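Residency Diary, Trolska House
Entry for Thursday

The day began with the weekly meeting of residents and staff, which was held in the reading room at 9 a.m. The house manager confirmed that the boiler inspection has been completed and that the east staircase will remain closed until the new handrail is fitted. Residents were asked to use the courtyard entrance after dark and to sign the book when they do so. I raised the matter of the library hours, which were shortened at the start of September, and was told that a decision will be made before the next intake arrives.

The remainder of the morning was given to the Stępień papers. The collection consists of letters and household accounts kept by a family of millers, and it came to Trolska House in grocery cartons, with no list and no obvious order. My task under the terms of the residency is to prepare a working inventory and to translate a selection of the letters into English. I have now reached the second carton. The letters in it are later than those in the first and a good deal harder to read, as the writer had changed to a fine nib and a thin gray paper that lets the ink through from the back.

Thirty letters have been entered in the inventory to date. Of these, I consider nine suitable for full translation. The others deal mainly with flour prices, the repair of the mill race, and the health of a horse. They will be summarized and cross-referenced, in keeping with the house guidelines on family collections.

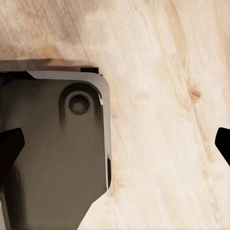 Urszula Malinowski

After lunch I met with the program director to review the schedule for the public reading. It was agreed that I will present three letters, with a short introduction to each, and that the Polish text will be made available to those who request it. The director asked that the passage on the flood be included. I have some reservations about this. The letter breaks off before the water has gone down, and the page that should follow has not been found in either carton opened so far. I agreed to prepare it on the understanding that the gap will be stated plainly in the program notes.

One point of vocabulary took up most of the afternoon. The writer uses a word for the man who came to dress the millstones that does not appear in the dictionaries kept in the house. I had first taken it for a surname. It occurs again in the accounts, in the plural and without a capital, and must therefore be the name of a trade. I have entered it as "stone dresser" and added a note. A request for advice has been sent to the regional museum.

The second resident on this corridor, a composer, gave an informal hearing of work in progress at 5 p.m. The piece is for two cellos and is titled Melter. It runs longer than was announced, and the slow section near the end was played again at the request of those present. Tea was served afterward. Conversation turned to the kitchen schedule, and it was settled that the evening residents will leave the large stove clear by eight.

I returned to my desk for a further hour and checked the day's entries against the originals. Two dates had been copied incorrectly and have been amended. The carton has been closed and placed back on the lower shelf, away from the radiator, as the archivist has asked.

Items carried forward: gray folders to be requested from the office, museum reply to be filed on receipt, draft introduction for the flood letter due to the director before the weekend.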